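¿Cómo quito lo pegajoso de las piezas de goma vieja sin estropearlas?

Publicado en Casa y arreglos - septiembre de 2021 - 761 visitas

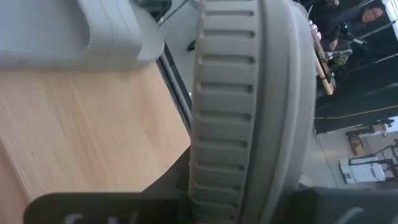

Hola a todos, llevo dos tardes peleándome con los mangos de goma de unas herramientas de jardín que heredé de mi tía y ya no sé qué hacer. Son unas tijeras de podar y una azada pequeña, marca Danko, que han pasado años en un trastero de Stirnwood. El metal está perfecto, pero la goma se ha puesto pegajosa, como caramelo chupado, y se lleva pelusa de todo lo que toca. Lo peor son las ranuras: tiene el mismo tipo de relieve que la pieza gris de la foto, muescas horizontales cortas, una encima de otra, y dentro se mete una mugre que no sale ni con cepillo de dientes. Probé agua tibia con lavavajillas y a la media hora estaba igual. He leído que el alcohol va bien, pero también que se come la goma, y no me atrevo. ¿Alguien lo ha hecho? No quiero tirarlas, las tijeras cortan de maravilla.

Jusier
A mí me pasó con el mango de un paraguas y con unos prismáticos. Muchas veces lo que se pega es una capa de recubrimiento que se degrada con los años, y el jabón ahí hace poco. Yo usé alcohol isopropílico en un trapo de algodón que no suelte pelo, frotando por zonas pequeñas y cambiando de trapo en cuanto se ponía negro. Prueba antes en una esquina que no se vea y espera un rato. Si la goma se ablanda más o pierde color a lo bestia, para. Para las ranuras, un palillo de madera envuelto en un trocito del mismo trapo, con paciencia - a mí se me fueron casi 2 horas con los prismáticos. Guantes y ventana abierta, y lejos de la cocina de gas. Luego lo dejas secar a la sombra y le pasas un poco de talco con una brocha. Los prismáticos siguen bien, el paraguas lo perdí en un autobús.

tatasach
polvos de talco y ya, yo se lo echo a todo

Huerto9
Ojo con lo del talco solo, que tapa el problema unas semanas y luego vuelve (y encima se hace pasta en las ranuras, te lo digo por experiencia). Yo probé con bicarbonato y unas gotas de agua, en plan crema espesa, frotando con los dedos y aclarando bien. En una linterna me funcionó y en el mango de una paleta no hizo nada de nada. Si la goma ya se deshace al tocarla, yo la quitaría con un cúter, con cuidado, y pondría cinta de la que se usa en las raquetas de tenis. Queda un poco feo, pero agarra muy bien y se cambia cuando se gasta. Y no las guardes otra vez en una bolsa de plástico cerrada, a las mías les sentó fatal.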